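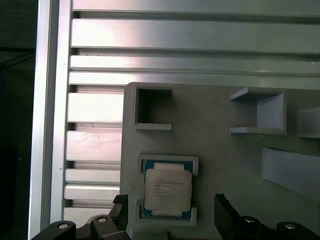 Turning an ex-lease office desktop into a home file server

By Kamarul Liem
Updated 05/06/2018

Ex-lease desktops are the cheapest way I know to get a proper file server at home. Businesses hand them back in batches, the refurbishers wipe the drives and blow out the dust, and they end up on a pallet at places like Grolard for less than a new two-bay NAS with nothing in it. Mine cost $279 with 16 GB of memory and no drives. It lives in the hall cupboard and holds the family photos, the music, the tax records and backups from four laptops.

This page covers buying the machine, getting it ready, putting the drives in and setting up the shares. It assumes you can use a screwdriver and can follow an installer.

Choosing a machine

Get a tower. The small form factor desktops look tidy but most take one full-size drive, and you want two at the least. Check the listing for these:

Two or more 3.5 inch drive bays
At least four SATA ports on the board
8 GB of memory, more if it's only a few dollars extra
Gigabit ethernet
A power supply that has spare SATA power plugs, or room on the lead for a splitter

Ask whether the BIOS password has been cleared. Puspita Nair bought two towers at an auction in April and one was still locked to the company that had leased it. She got it sorted in the end but it took a lot of emails.

Don't pay extra for a graphics card. You need a picture on the screen for the install and after that the server runs without a monitor.

Before you open it

Plug it in, turn it on and go into the BIOS setup while it's still in the condition you bought it. Confirm the memory matches what you paid for, have a look at the temperatures and set the clock. If the clock is years out, the coin cell is flat and a new one is a couple of dollars at the supermarket.

Then shut it down, switch off at the wall, pull the power lead and hold the power button in for a few seconds. Lay the tower on its side on a hard surface. Carpet is a bad idea, and so is the bed.
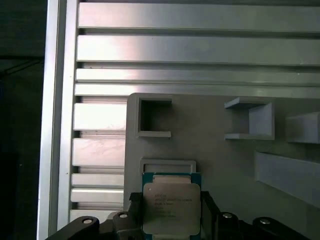
If the machine has been sitting in an office for years, the thermal paste under the heatsink may well have dried out. Changing it is optional. I do it when the idle temperature in the BIOS is more than I'd like or when the fan is noisy with nothing running. Loosen the heatsink screws a little at a time in a cross pattern, twist the heatsink gently and lift. Wipe off the old paste with isopropyl alcohol and a lint-free cloth, put a blob the size of a pea in the middle and refit. Tighten in the same cross pattern. Plug the fan lead back in - I've forgotten it once, and the machine refused to start until I opened it up again.

While the case is open, vacuum the grilles from the outside and use a soft paintbrush on the inside. Hold the fan blades still while you brush.

Keeping parts in order

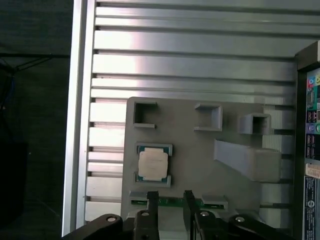
Screws and small parts go missing more often than they break, and drive screws are a different thread from case screws. I use an old muffin tin for screws, one hole per job, with a bit of masking tape saying where each lot came from. If you have memory, processors or other small bits out at the same time, something with fixed spots is better. A flat plate like the light grey one here, with three small open square holders in a row, can be 3D printed if you or a mate has a printer. Otherwise an egg carton does for the screws and anti-static bags do for the rest. Charoen Ratanaporn swears by a magnetic dish, but I keep magnets well away from hard drives.

Fitting the drives

Buy two drives of the same size, from different shops if you can be bothered. Drives from the same batch sometimes fail close together. Look for ones rated to run all day. Write the serial number and the purchase date on a label and stick it on the end that faces out.

Most office towers use plastic carriers that clip around the drive. Slide the drive in with the connectors facing the cables, push until it clicks, then connect data and power. If the carriers are missing, the refurbisher will often have a box of them.

Use a small SSD for the operating system and keep both big drives for data. The SSD weighs next to nothing and can be held in a spare spot with double-sided tape.

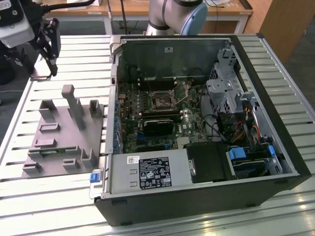
Before you close the case, check that every lead is pushed all the way home, that no cable touches a fan, and that you have no screws left over. Start it once with the cover off and go back into the BIOS. All three drives should be listed. If one is missing, swap its data cable first, then try another port.

Installing and sharing

Any of the free NAS systems will do. Write the installer to a USB stick, boot from it and choose the SSD as the target. Read the drive name twice before you confirm.

Set up the two data drives as a mirror. You lose half the space and can lose one drive without losing the files. Then create a user for each person and these shares:

Photos, everyone can read, one or two people can write
Documents, one folder per person
Backups, one folder per computer

Give the server a fixed address in your router, and turn on the monthly drive check and email alerts.

A mirror won't help you if the cupboard floods or if you delete the wrong folder. Keep a third copy on a USB drive somewhere else. Mine is at Gilang Oei's place and we swap drives every few months.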